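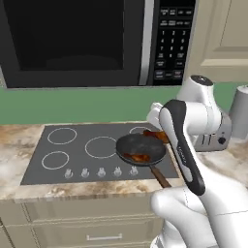 Kitchen tips: teaching a robot arm your cooking jobs

Filed under: Kitchen, Automation, Simulators

These tips cover showing a kitchen arm a job, either by moving it with your hands or by driving it with a controller. They apply to a real arm at a real bench and to a practice kitchen on a computer. Where the two differ, the tip says so. The notes started as a page on the wall at the Wunlow workshop and have been added to since March.

Before you start

Write the job down in one line. "Move the drumstick from the pan to the plate" is a job. "Do dinner" is six or seven jobs and should be recorded that way.

Decide what counts as finished and stick to it. If a demonstration ends with the arm back at its rest position, every demonstration should end there. A batch with mixed endings is hard to sort out later.

Clear anything off the counter that isn't part of the job, unless it will be there when the arm works on its own. A toaster that lives beside the stove can stay. A coffee cup that happens to be there today should go.

Check reach with the arm switched on and moving slowly. Go to the farthest point the job needs, then the highest. Under a wall-mounted microwave the height is usually the problem. An elbow that clears the cupboard on the way in may not clear it on the way out with the wrist turned.

Hand guiding

Put the arm in its free-moving mode and hold it in two places, one hand near the wrist and the other on the forearm. Pushing only at the wrist lets the elbow swing wherever it likes.

Stand to the side. If you stand in front of the stove you will end up leaning over the pan, and your sleeve will end up in the camera view.

Keep the burners off. Hand guiding over a hot element is a bad idea, and the arm learns the same path over a cold one. Use cold food, or plastic play food from the dollar store.

Move at the speed you want back. People tend to rush the long reach and creep over the last few centimetres. A bit of slowing near the food is fine. Stopping dead for several seconds is not, and the arm will copy the stop.

If you bump something, finish the attempt, mark it as a bump and do it again. Don't try to fix it halfway through and keep the recording as a good one.

Driving by remote control

Sit where you can see the pan directly, or put the screen at eye level. Looking down at a tablet and up at the stove all afternoon is hard on the neck.

Set the controller sensitivity low for the first session. At Wunlow we start new drivers on the lowest setting and leave them on it for 29 attempts. Most are bored by then, and that's a good sign.

Learn the clutch button first. It lets you reposition your own hand without moving the arm. Without it you run out of elbow room before the arm reaches the back burner.

Turn the wrist before you go down. Rotating the grip beside the food knocks it around the pan.

Pick up drumsticks by the thick end if the job allows it. The thin end is easier to close on, but the weight swings and the piece often rolls out.

Watch the pan handle. If it sticks out over the front of the counter on the same side as the arm, it is easy to catch with the forearm while you are watching the gripper. Turn it away from the arm for a beginner's first session. Turn it back later, as it will get left there sooner or later in real use.

Take a break after 62 attempts or one hour, whichever comes first. Work gets sloppy after that and you'll throw most of it out.

Using a practice kitchen

A simulated kitchen is the cheapest place to make a mess. We use one called Stirkenholm for new drivers, and resetting the food takes a single key press.

Change the layout between attempts. Shift the pan a little, turn the food, move it from one burner to another. If the pan is always on the right side of the cooktop, the arm learns the right side of the cooktop and not much else.

Change the counter pattern and wall colour too if the program lets you. Busy stone patterns can hide small brown items, so include some plain ones.

Don't trust the feel of the food. Simulated chicken does not squash or slide the way the real thing does. Plan on a short round of real demonstrations afterward.

Check for pieces that have landed outside the pan at the start of a run. Depending on the job, that is either a fault in the reset or something useful to practise on. Decide which and be consistent.

Stove knobs

Knobs deserve their own session. Record each one separately and say in the file name which burner it runs.

Approach straight on, grip the upright part, turn, let go fully, then back away in a straight line. Backing off at an angle tends to nudge the knob again.

How many demonstrations

For a simple pick and place with the food always in the pan, up to 100 is plenty to begin with. Train on those and see where it fails before recording more. If it misses to the left, record more on the left.

Keeping the files straight

Use one folder per job and put the layout in the folder name. Our Kestadcombe folders read "pan-right-drumstick", "pan-left-drumstick" and so on.

Keep the failures in a folder of their own. You may want them later.

Watch 8 recordings at normal speed before you train on a batch. Look for long pauses and for hands in view.

Back up before you rename anything.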